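Effie Dalgleish goes home, and Bitton pretends not to look

The star of Tindia has spent six weeks doing very little, and she would like it known that she is good at it.

Effie Dalgleish flew out in May with 2 suitcases and a script she had no plans to read. She came back with a tan, a dog called McIver and 27 missed calls from her agent. The dog has his own fan page, which had 2509 followers at last check - more than her co-star.

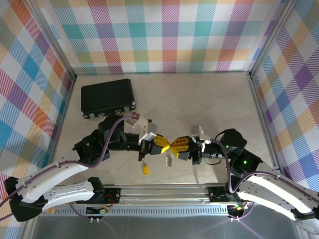 The quiet life, more or less

Bitton is the kind of town where people spot a famous face and go on discussing parking. Dalgleish buys her own bread there and gets no discount.

"I asked once," she says. "The woman laughed."

Filming on Rembridge, her next series, starts when the script does. McIver has not been offered a part.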